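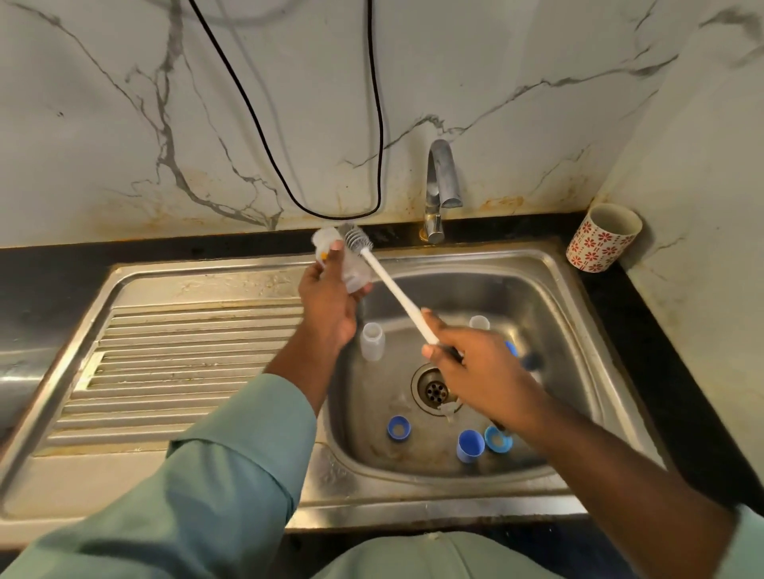 Coursework > Household Studies > Student Projects > Bottle Washing

Washing Small Bottles by Hand: What I Tried and What I'd Change

Why I picked this

I wanted a project I could do at a kitchen sink, and washing up is the chore I end up with most at home in Satcombe. Little bottles are the worst part of it. They come apart into a cup or a bottle, a screw cap, a ring, sometimes a soft clear bit that wants to go straight down the drain, and every one of those has a corner where milk hides. So my question was pretty simple: does the order you wash things in make any difference to how clean they come out, and how long does it take me?

What I used

A stainless steel sink, a long white bottle brush, ordinary dish soap from the Nundis store, and a kitchen timer. I mixed the soap in a measuring jug, 1000 ml of warm water with one squirt, and I tried really hard to make it the same squirt every time (it wasn't always). The brush matters more than I expected! A sponge won't go in past the neck, and my fingers won't either.

How I did it

I had two routines. In the first one everything came apart before any scrubbing, and all the pieces went in the bottom of the basin together. Then I did the clear parts with the brush, and after those the blue caps and rings. In the second routine I did one bottle start to finish, with its own cap and ring, before I touched the next.

For the brushing I hold the cup in my left hand, tipped sideways, and push the brush in with my right. Keeping my thumb along the handle gives me a lot more control than making a fist around it. I twist at the bottom first, then work back toward the rim. The threads on the outside of the neck got a separate go with the tip of the bristles, and I forgot them twice and had to go back.

Drying was on a rack with a towel under it. Then I held each piece up to the window and wrote down whether I could see a film or feel anything greasy.

What happened

The first routine took me 41 minutes for the whole batch and the second took longer, mostly from picking the brush up and putting it down again. I had guessed the second would be cleaner. For the clear parts I couldn't tell them apart. For the caps, the second routine was a bit better — I think I get bored by the time I reach a pile of caps and I rush them.

The rings were the real problem both times. Soap sits in the groove, and on one of them I could still feel it after two rinses.

Problems

My check was only my own eyes and fingers, so I can't say anything was 100 percent clean. The basin itself should have been scrubbed before I started, and I only wrote that into my method halfway through. A washing bowl would fix that, and would keep the small soft pieces away from the drain too. Also my sleeves. Next time I'm rolling them up past the elbow before I turn on the tap.

If I did it again

I'd use the first routine but do the caps and rings at the beginning, while I still care about them. I'd also like to test a smaller brush for the grooves — there's a thin one in the Antal catalog — and leave everything to soak for 90 seconds first.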